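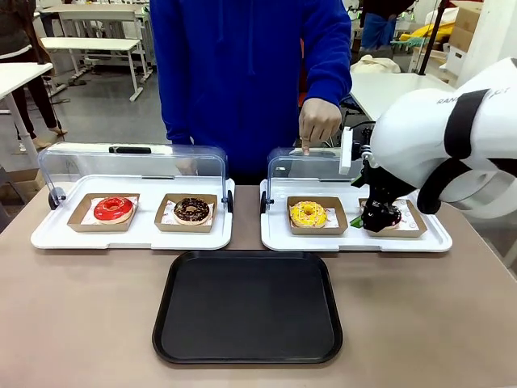

Donut serving demo: right arm came down through a half-open lid (long, sorry)
Last updated: February

crullerbot
So we finally got the donut task running start to finish on the two-arm setup at Drekeldale and I have been grinning all week. Pick the donut in its paper holder, lift it out from under the clear lid, put it on the dark tray in front, close up. Two white trays, two donuts in each, and it does the whole thing on its own. I love this job!

Then it went wrong, and I'd like some other eyes on it before we run it for visitors.

On the bad run the right arm started down toward the right tray while the lid was still partly open. The underside of the wrist landed on the edge of the lid. No stop, no alarm. The arm kept pushing, the lid bent (it's thin stuff, it bends a lot), and then it slipped off the side and the gripper dropped the last bit into the icing. One yellow donut flattened, lid hinge a bit loose. My teammate had a hand over the table at the time, showing me which donut it was going for. Not touched, but closer than I'd like.

We're running Hatesance for the planning, with the stock force limit. Has anyone else had trouble with see-through lids?

velvet_torque
Oh man, yes. Congrats on getting it running though, roll-top lids are hard!! We did salad bar covers and the depth camera looked straight through them. As far as the planner knew there was lid on one frame and open air on the next. I'd bet you have a hole in the map right where the plastic is.

crullerbot
That matches! I pulled up the saved map from the bad run and the lid is a few floating specks along the black handle strip and pretty much nothing else. The trays come out great. The donuts come out great. The lid is a ghost.

plainwasher
I'm more bothered by the hand than the lid. Why is anybody reaching over the table with the motors on? Camera trouble is interesting and you'll have fun fixing it, but the fault I'd write up first is that a person could be inside the reach and the thing would still move. What if the lid had slipped the other way?

crullerbot
Fair. We were at reduced speed and I had the stop button in my hand. That was our rule: somebody on the button, and you can lean in.

plainwasher
Somebody on the button who is also looking at the donut. I've been that guy. You don't press it in time, you press it afterward.

velvet_torque
Going to push back a little. For teaching sessions people have to get near the thing. If you ban every hand from the table you can't reset it, and pointing at the target is how half of us explain what we want to each other. Slow speed plus a force limit that works should be enough. The trouble is that the force limit didn't work.

plainwasher
Resetting with the arms parked, fine. Pointing with an arm on its way down, get a stick. Or talk. "The yellow one" is three words.

glaze_and_confuse
Can I ask a dumb one? Why didn't the force limit trip? Pushing on a lid is still pushing.

crullerbot
Not dumb, I had to go dig for it. The stock setting looks for a quick jump in force. The lid gave way slowly, so the force climbed in a nice gentle slope and never looked like a bump. I went through 2,000 saved runs and the slow climb shows up on two others where the lid held and the arm slid past it. We just never noticed because the donut came out fine. Kind of thrilling to find it sitting there in the logs, and also a bit sick-making.

velvet_torque
That is such a good find. Please post the fix when you have one.

crullerbot
Okay, spent a long evening on it with the power users from Votcombe on chat. What we changed, in the order I'd do it again:

1. Turned the speed down to 30 percent for anything that goes below lid height. It's slow. It's kind of soothing to watch.

2. Stopped trusting the camera for the plastic. Each lid is now a solid shape in the planner, hinged where the real one is hinged, and it counts as closed until the arm that opened it reports the handle all the way up. The black handle and the hinge piece both show up well, so we use those to check the angle. Before any gripper goes down, both fingers open wide and it waits for that check to pass. 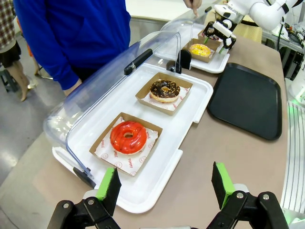 3. Added a second force limit that watches the total push and ignores how fast it builds. We tested it on an empty tray with the lid left half up on purpose, and the arm quit well before the plastic bent much.

4. Hands. New rule, and plainwasher gets the credit: arms parked before anyone reaches past the table edge. Mansour makes a light curtain that would fit along the front, and we've asked for a loan of one.

5. Tightened the lid hinge. Still squeaks.

plainwasher
4 should be 1. Otherwise good work, I mean it.

velvet_torque
I still think 4 is going to drive you nuts during teaching. Parking two arms every time somebody wants to nudge a paper liner? You'll be back to leaning in by next month.

crullerbot
We timed it and parking is quick, the slow part is coming back out. I can live with it. Also the curtain would pause them where they are and that's a lot less annoying than a full park.

plainwasher
Check what pause does on yours. On our old arms pause held position with the motors still pushing. If it's leaning on a lid when it pauses, it keeps leaning.

crullerbot
Oh. Huh. I don't know what ours does. Testing that tomorrow before anything else, thank you!

glaze_and_confuse
Which one is the hardest to pick up? I'd guess the chocolate, all that stuff on top.

crullerbot
It grabs the paper holder so the topping barely matters! The back corner one is the pain, the lid hinge crowds the wrist. And the liners stick up and brush the finger pads if you come in crooked.

velvet_torque
We clipped our liners down with a dab of frosting. Try it.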